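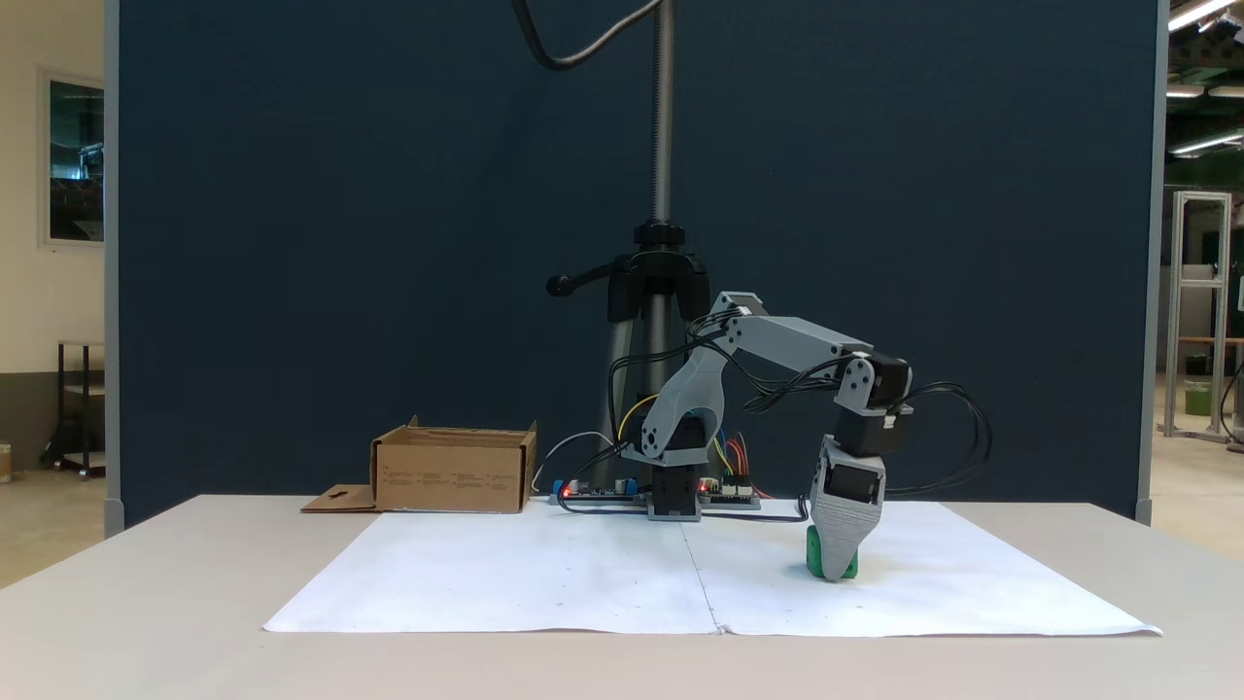 # Where do the minutes go? Under-21 players at Varville over one season

Sports Studies project report

## Why I picked this

I have been going to Varville home games since I was small enough to sit on the barrier, and every summer the same thing happens. The club announces a batch of young players on first contracts, everybody in the stand gets excited, and by January you're struggling to remember half the names. I wanted to find out what happens to them in between. Do they play? Do they go out on loan? Or do they spend Saturday afternoons in the cup-tied seats eating crisps with the rest of us?

My question was: **how does a semi-professional football club share out playing time among its under-21 players, and does a loan help them get back into the side?**

## What I used

All of my match data came from public sources: the printed programmes, the league's own team sheets and the match reports on the club website. I went through all 40 league games of last season and wrote down every under-21 player who started, came on or stayed on the bench. For the loans I did the same with the team sheets of Hepburn Athletic and Mitance Town, the two clubs that took Varville players.

Cup games are left out. I did start on them, but the early rounds had hardly any substitution times written down and I would have been guessing. Friendlies are out as well.

I counted minutes in a spreadsheet, one row per player per match. Added time is ignored, so a full game is always 90 minutes. Players appear in this report by position only, as some of them were 17 at the time.

## The pitch and the setting

A word about the ground, as it matters more than I expected. Varville play on grass that gets very heavy after Christmas, while Mitance have an artificial surface. The quick, small players got far more chances at Mitance, and I think the surface is a big part of it (more on this below). The stadium, the old Nomov works ground, holds 2000 and has one covered stand, a cracking tea hut and a slope towards the car park end that every visiting goalkeeper complains about.

## What I found

### Early season: plenty of bench, little grass

Up to the end of October the under-21s were named as substitutes nearly every week, but most of their appearances were short. A typical one started after the 80th minute with the result already settled. The exception was the left-back, who came in for an injured senior player and kept his place for the rest of the autumn. He was brilliant, by the way, and it was a joy going back through the reports to see him turn up in nearly every paragraph.

### January: the loans

3 players went out on loan in January. The right winger and the second goalkeeper joined Hepburn, and the central midfielder went to Mitance.

- **Right winger (Hepburn):** started well, then lost his place when Hepburn changed to a back five and stopped using wingers at all.
- **Goalkeeper (Hepburn):** played every league match until the end of the loan.
- **Central midfielder (Mitance):** began as a substitute and was taking the corners by March.

I love the goalkeeper's story. At Varville he hadn't played a single league minute, and at Hepburn he was suddenly organising a defence full of men twice his age.

### Spring: who came back?

Of the three, 2 returned to Varville before the season finished. The goalkeeper went straight back to the bench. The central midfielder started the next home match and stayed in the team, playing deeper than before and passing forward much more often according to the match reports. The winger stayed at Hepburn until the summer.

## What I think it means

A loan gave all three players more minutes than they were getting at Varville, even the winger. Whether it helped them get into the first team is harder to say. The midfielder came back when two older players in his position were suspended, so he might have been picked anyway. The goalkeeper had a very reliable senior keeper in front of him, and a good loan can't do much about that.

The left-back never went on loan and played more than anybody else in my group. His chance came through an injury, and I hadn't planned for that when I wrote my question. Luck deserves its own column in the spreadsheet.

## Problems with my method

Minutes say nothing about how well someone played. I tried adding a mark out of ten from the match reports, but each writer described good games so differently that I dropped it. One season is also a very short stretch, and with a group this small a single injury changes everything.

## If I did it again

I would go back several seasons and include the cup games, asking the clubs for their substitution records before starting. I'd also like to compare grass and artificial pitches properly, counting minutes for each player on both. And I would set up the spreadsheet columns *before* typing in the first ten matches, which cost me a whole evening of copying and pasting!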